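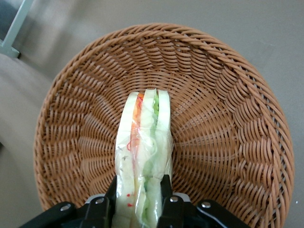
둥근 바구니에 담긴 샌드위치

12월 | 글 Halima Wanyama

3장. 영수증 프린터 연결하고 첫 마감까지

앞 장에서 Preda 앱을 깔고 매장 이름까지 넣으셨죠? 그럼 이제 제일 재미있는(그리고 제일 많이 막히는) 프린터 차례예요. 저는 Butik이라는 작은 간식 가게에서 이 조합을 쓰고 있고, 이 안내서도 제가 설치하면서 적어 둔 메모를 다듬은 거예요. 태블릿 하나, Grundimen 영수증 프린터 하나, Britemness 금전함 하나가 기준입니다. 다른 프린터를 쓰시면 메뉴 이름이 조금 다를 수 있어요.

3.1 종이부터 넣기

1. 프린터 전원을 끄고 뚜껑 옆의 걸쇠를 위로 올려 주세요. 힘을 꽤 줘야 열려요!
2. 롤 끝에 붙은 스티커를 떼고, 풀이 묻은 첫 부분은 한 뼘쯤 잘라 버립니다.
3. 종이가 롤 아래쪽에서 풀려 나오도록 넣어 주세요. 반대로 넣으면 기계는 멀쩡히 돌아가는데 글자가 하나도 안 찍혀요. 저는 이걸로 토요일 오전을 통째로 날렸습니다.
4. 종이 끝을 밖으로 조금 빼 둔 채 뚜껑을 양쪽에서 같이 눌러 닫습니다. 딸깍 소리가 두 번 나야 해요.
5. 급지 버튼을 누른 채로 전원을 켜면 시험 인쇄가 나옵니다. 맨 아래 줄에 있는 연결 이름을 어디 적어 두세요. 조금 있다가 씁니다.

주의: 인쇄 직후에는 뚜껑 안쪽의 금속 띠가 뜨거워요. 종이가 걸렸더라도 전원을 끄고 식힌 다음에 손을 넣으세요. 칼이나 핀셋으로 긁는 것도 안 됩니다.

3.2 태블릿과 짝짓기

1. 태블릿의 블루투스를 켭니다. 여기서 프린터를 직접 고르지는 마세요. 켜기만 하면 돼요.
2. Preda를 열고 설정 > 주변기기 > 프린터 추가로 들어갑니다.
3. 목록에서 아까 적어 둔 이름을 누릅니다. 바로 안 보이면 화면을 아래로 당겨 새로 고침 해 보세요.
4. 번호를 물어보면 시험 인쇄 종이에 있는 네 자리를 넣습니다.
5. 용지 폭을 고르고 '시험 출력'을 누릅니다. 한글이 네모로 나오면 같은 화면의 문자 설정에서 '한국어'를 골라 주세요.

참고: 태블릿 설정에서 이미 짝을 지어 버렸다면 거기서 기기를 삭제하고 2번부터 다시 하시면 됩니다. 앱을 지웠다 깔 필요까지는 없어요. 저는 그걸 모르고 두 번이나 새로 깔았지만요...

목록에 아예 안 뜨는 경우도 있어요. 그럴 땐 프린터를 끄고 10초 기다렸다 다시 켜 보시고, 그래도 없으면 근처에 예전에 쓰던 휴대폰이 프린터를 붙잡고 있는지 확인해 보세요. 이 프린터는 한 번에 한 기기하고만 이야기합니다.

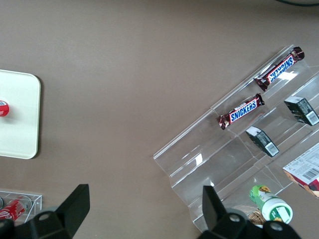

3.3 금전함 꽂기

금전함 케이블은 전화선처럼 생겼는데, 절대로 전화 단자나 인터넷 단자에 꽂으시면 안 돼요. 꼭 프린터 뒷면의 서랍 그림이 있는 구멍에 꽂아 주세요.

1. 프린터 전원을 끕니다.
2. 케이블을 꽂고 살짝 당겨서 빠지지 않는지 봅니다.
3. 금전함 열쇠를 세로 방향으로 돌려 둡니다. 가로로 되어 있으면 잠긴 상태라 신호가 가도 안 열려요.
4. 전원을 켜고 Preda에서 주변기기 > 금전함 > 열기 시험을 누릅니다.

서랍이 튀어나오는 힘이 생각보다 세니까 앞에 컵 같은 걸 두지 마세요. 그리고 열쇠 하나는 금전함 안에 넣어 두지 마시고요(네, 제가 그랬습니다).

열림 조건은 '현금 결제 시'만 켜 두는 걸 권해요. 처음엔 '모든 결제 시'로 되어 있어서 카드 손님이 오실 때마다 서랍이 튀어나오는데, 바쁜 점심시간에는 꽤 정신없어요.

3.4 영수증 문구 손보기

영수증 위쪽 문구는 최대 2줄, 아래쪽 문구는 최대 16자까지 들어갑니다. 띄어쓰기도 글자로 세니까 짧게 쓰시는 게 좋아요. 저는 위에 가게 이름과 전화번호, 아래에 "또 들러 주세요!"를 넣었어요. 그림 로고도 넣을 수 있긴 한데 인쇄가 느려져서 저는 뺐어요.

영수증 번호는 1번부터 시작하는데 바꿀 수 있습니다. 예전 장부에서 이어 가고 싶으면 설정 > 영수증 > 시작 번호에 다음 번호를 넣으세요. 저는 1,009에서 이어서 시작했고, 입력할 때 쉼표는 빼고 숫자만 쳐야 저장이 돼요.

주의: 시작 번호는 첫 판매를 기록하고 나면 회색으로 잠깁니다. 꼭 장사 시작 전에 정해 주세요.

3.5 연습 판매 한 번, 마감 한 번

진짜 손님을 받기 전에 연습 모드로 한 바퀴 돌려 보는 게 마음 편해요.

1. 홈 화면 오른쪽 위의 메뉴에서 '연습 모드'를 켭니다. 화면 테두리가 노랗게 바뀌어요.
2. 아무 상품이나 골라 현금으로 결제합니다. 받은 금액을 일부러 크게 넣어서 거스름돈이 제대로 나오는지 보세요.
3. 방금 판매를 열어 '전체 환불'을 누릅니다. 환불 영수증도 따로 나와야 정상이에요.
4. 마감 > 현금 세기로 가서 서랍에 든 금액을 입력합니다. 준비금을 빼고 넣는 게 아니라 전부 합쳐서 넣으셔야 해요.
5. '마감 완료'를 누르면 일일 보고서가 출력됩니다.
6. 연습 모드를 끕니다!! 이걸 잊고 오전 내내 판 적이 있는데, 연습 기록은 나중에 실제 매출로 옮길 수가 없더라고요.

보고서의 '차이' 칸에 금액이 찍혀도 당황하지 마세요. 대부분은 준비금을 처음에 안 넣어서 그래요. 마감 > 지난 마감 고치기에서 준비금만 넣고 다시 계산하면 되고, 고친 기록은 보고서 아래에 작은 글씨로 남습니다.

영수증 종이는 햇빛과 열에 글자가 바래니까 일일 보고서는 출력본만 믿지 마시고 이메일로도 받아 두세요. 설정 > 보고서 > 자동 전송에서 주소를 넣으면 마감할 때마다 날아와요. 다음 장에서는 상품 분류 만드는 법과 할인 버튼을 다룹니다.

관련 글
- 2장. Preda 설치와 매장 정보 입력
- 4장. 상품 분류와 할인 버튼 만들기
- Grundimen 프린터 청소하는 법
- Britemness 금전함 열쇠를 잃어버렸을 때
- Butik 마감 순서표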